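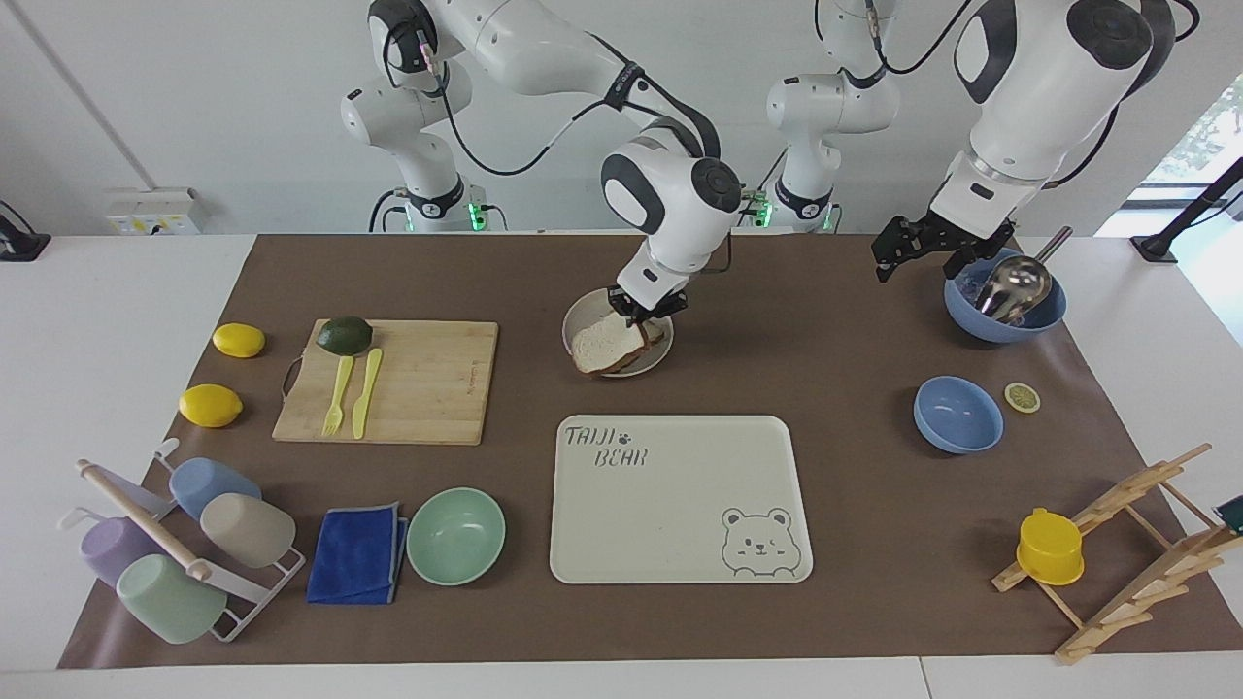
Sandwich de huevo frito en la furgo, paso a paso

Rápido, que tengo el agua al fuego. Vale para cualquier hornillo, yo uso el de la Truma.

Lo que hace falta: pan de molde, un huevo, aceite, sal. Mantequilla si hay.

1. Abrir la bombona y la ventana. Las dos cosas, siempre.
2. Tostar el pan en seco, fuego bajo, vuelta y vuelta. Se quema enseguida, no irse.
3. Pan fuera. Chorrito de aceite, fuego medio.
4. Cascar el huevo en un vaso y de ahí a la sartén. 80 segundos y le doy la vuelta. Si gusta la yema liquida, menos.
5. Sal, huevo al pan, tapar con la otra rebanada. Apretar un poco. 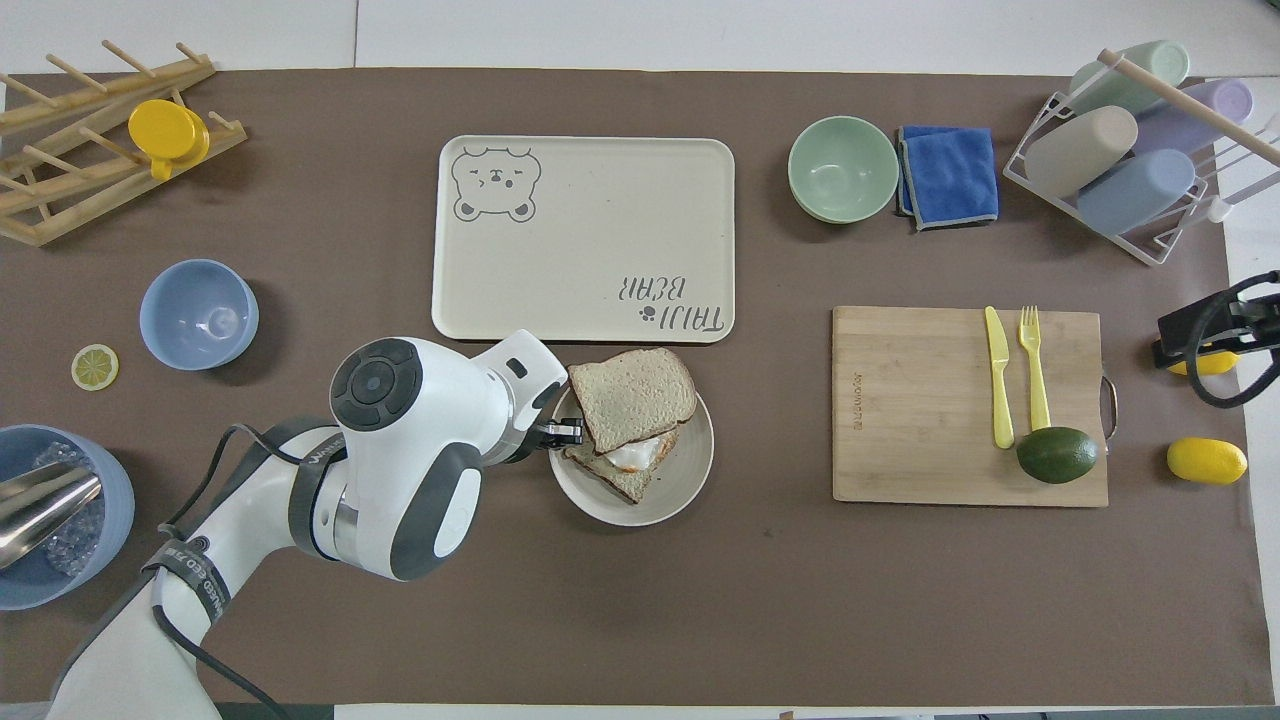 Pan tostado, huevo en medio y al plato.

Con queso: ponerlo antes de que salga el huevo, tapa encima y apagar. Se funde solo.

Para limpiar, papel primero y luego 300 ml de agua, que el depósito no da para mas. Cerrar el gas al acabar!!

Otro día subo el de las tortitas.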